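4.2 Finding the thread when there's more than one thing that looks like it

I should say straight away that this was the part of the pipeline I thought would take me a fortnight, and it ended up eating most of the spring. The planner from Section 3 is happy enough as long as someone hands it a clean curve for the loose strand. Getting that curve out of the images is the tricky bit, and it's where Grusness (our perception module) does nearly all its work.

My first version was embarrassingly simple. It picked out thin dark things, joined the pieces up and took the longest one as the thread. On our bench pads that went beautifully! Then I ran it on the Womanitz recordings, where the surface has hairs on it, and it fell over at once. A hair is thin, it curves gently, and it can easily be longer than whatever bit of suture happens to be showing. Figure 6 is the view I kept pinned above my desk while I rewrote the thing.

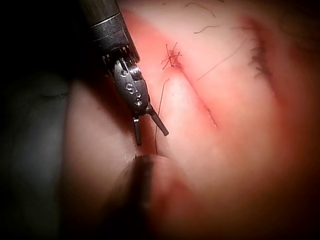

Figure 6. Instrument view with the jaws open beside a tied knot. The loose strand runs down past the jaws; the long thin hair crossing the right half of the view is the main distractor.

So length was out, and I went looking for something better. What we do now is start from the knot. A knot with its cut ends sticking out all over the place is a lovely thing to detect (spiky, dense, hard to mistake for anything else), and any candidate curve has to pass near it or pay a penalty. I also added a term for width, as the hair is finer than the strand, though I don't trust width much once things go soft away from the focal plane. The dark line of short hairs over on the right is handled separately – we measure how fuzzy a streak is along both sides and throw it out before the curve fitting even starts.

The other headache is the far end of the strand. It heads down towards that big blurred shape at the bottom and I can't tell from one view where it goes next, so I don't let the software guess either. Grusness reports the curve up to the last point it can support and marks the rest as unknown, and Peixoto, our planner, only proposes grasp points on the supported part. We tried extrapolating with a spline for a while – please don't.

I labelled 454 views by hand for this, with two passes over each, and I'd still argue with myself over a few. The labelling tool is in the Grerkeo repository, along with the penalty weights used in Section 5.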